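4.2 Fruit, and the matter of the basket

Grocery picking has a reputation as one of the easier chores to hand over to a machine. The goods keep still, the shelf is at a sensible height and the customer is elsewhere. We took the view that if a robot could fill a shopping basket from an open produce display, it might in time be trusted with the rest of the weekly shop, and the authors could have their Sunday back. Both hopes now look early.

The Lindmont task asks for a short list of loose fruit to be moved from bin to basket. The list is read out once. Substitutions are not allowed, although two of our policies were keen on them.
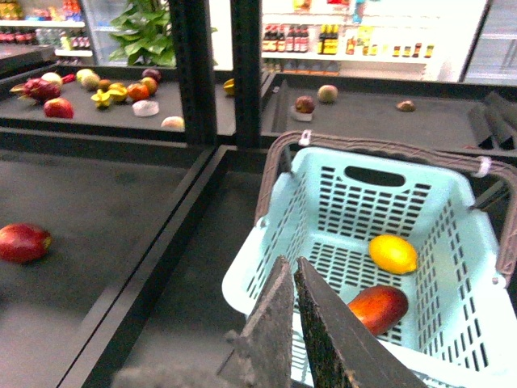

Reading time for this section: 2 minutes

Choosing the fruit gave us less trouble than we had budgeted for. A lemon and a mango in the same basket (Figure 3a) differ in size, skin and willingness to roll, and the Fetow controller coped with both under a single grip setting. It was less happy with mixed trays, where a persimmon and an orange may sit close together and share most of their colour. Shoppers make this mistake too, but they notice it by the time they get home.

The basket was another story. In our first draft of the protocol it appeared under "fixed equipment", next to the lights. A shopping basket has a hinged handle, a rim and a great many holes, and it gets in front of whatever one is trying to look at. Birus, our segmentation module, had been trained on solid containers. Given a lattice with something bright behind it, it tended to report several small fruits where a person would report one.
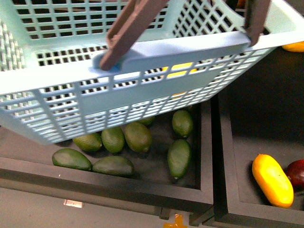 Figure 3b. Light blue basket above a bin of avocados, seen from the head camera. Yellow shows through the mesh.

Avocados made matters worse. They are dark, the bins are black, and the basket throws its shadow over the back of the tray, so the fruit under the rim is half lost before any planning starts. Stasiv, the planner, dealt with this by preferring whatever lay nearest the front wall. As a shopping strategy this has a long history.
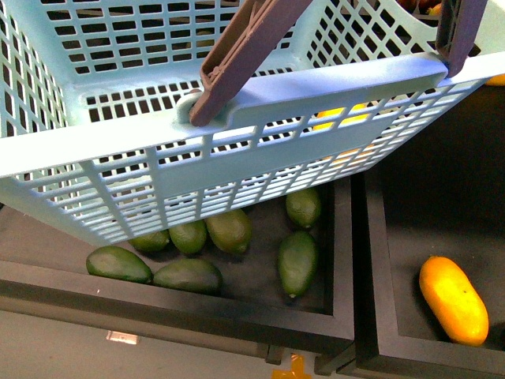 Word count, Section 4.2: 397

Figure 3c shows a similar view, with fruit tucked under the edge of the basket and a single yellow one lying in the right tray. We scored such layouts separately. Each policy was given 60 seconds per item, after which the attempt was stopped and the item marked as missed. Most missed items were ones the planner had never listed as present. Failed grasps came a distant second, and bruising was too rare to be worth a table.

Would we send it to the shop? For lemons, from a tray of lemons, with the basket parked well to one side, yes. For a full list we would still go ourselves. Section 4.3 repeats the task with the basket position tracked from the handle pivots, which removes some of the false fruit and adds a delay that the person behind in the queue would certainly remark upon.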